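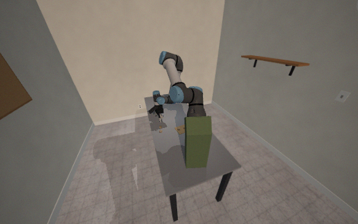 Section 6
Changing Over a Packing Station to the Pultik Arm

This section is for shift leads and station operators at sites where a Pultik arm takes over small-part placement at a packing table. It covers the work on the day of changeover and the first shifts after it. Mounting and wiring are in Section 2. Gripper finger replacement is in Section 5.

Revised January 2024. Replaces the Gronisard changeover sheet, which should be taken down from the station if it is still posted.

6.1 What the arm does and what stays with the operator

The arm picks small parts from the table and places them at the taught position. It does not inspect parts, close cartons, print labels or decide what to do with a damaged piece. Those tasks stay with the operator.

An operator who used to place parts by hand will now spend most of the shift loading, checking and clearing. There is less reaching and more standing and watching. Plan the rotation with this in mind. Operators at the Plendel site asked for shorter turns at the station after the first week, and the rotation in 6.4 reflects that.

6.2 Before the first run

1. Tell everyone on the shift which station is changing and who is assigned to it. Include cleaning staff and anyone who cuts through the area.

2. Clear the tabletop of hand tools, cups, tape and paperwork. Only the parts and blocks named in the job file may stay on the table.

3. Press the stop button on the pendant. Confirm that the pendant shows STOPPED, then release it. If the display does not change, do not continue. Call maintenance.

4. Open the job file in the Plendel planner and choose Simulate. Run the whole job once at full speed.

5. Watch the forearm and gripper as they pass any tall item on the table. If the planner marks a contact, move the item in the file, simulate again, and then move the real item to match.

6. Set the speed limit to Low and run one cycle with no parts. Keep one hand on the pendant.

7. Run one cycle with parts. The fingers should close on the part without pushing it across the table.

8. Sign the station card and raise the speed limit to Normal.

Note: A simulated run checks reach and clearance. It does not check grip. A part that is oily, bent or out of tolerance can pass in the planner and still be dropped at the station.

CAUTION: Do not reach under the gripper while the status light is green, even if the arm is still. The arm may be waiting for a signal and can move without warning.

6.3 Small parts

Very small parts need more care in teaching than large ones. Lower the gripper in short steps and stop as soon as the fingertips are level with the middle of the part. If the tips touch the tabletop, the arm will fault and the taught point must be cleared.

Flat pieces lying flush on the table cannot be picked from above with the two-finger gripper. Leave them for the operator or use a raised tray.

6.4 Operator rotation

The standard turn at the station is 3 hours. The operator coming on should check the gripper fingers and read the last entry on the station card before taking the pendant.

Do not assign one operator to two arms during the first month. After that, the shift lead may request it in writing. Ruiz-Ortega service staff will review the fault log before it is approved.

Operators who moved to other work when the station changed over should still get a turn on the arm at least once every 6 weeks. They know the parts, and they are often the first to see that a batch is wrong. Training hours for this count as paid time and are entered under the station code.

6.5 Output counts

The pendant counts completed cycles and asks for a finger check at 2,000. Enter the check on the card, then reset the counter.

The cycle count belongs to the machine. Do not use it to rate an operator. It rises and falls with part supply, faults and carton changes, and most of these are outside the operator's control.

6.6 If the arm stops during a shift

1. Leave the part where it is.
2. Read the code on the pendant and write it on the card.
3. Press STOP before touching anything on the table.
4. For codes beginning with G, clear the gripper and restart at Low.
5. For any other code, leave the arm stopped and call maintenance.

Hand placement may continue at the next table while the arm is down. Keep the old hand fixtures in the station cabinet for this purpose and check them each November with the rest of the cabinet stock.

Continue to Section 7 for end-of-shift shutdown.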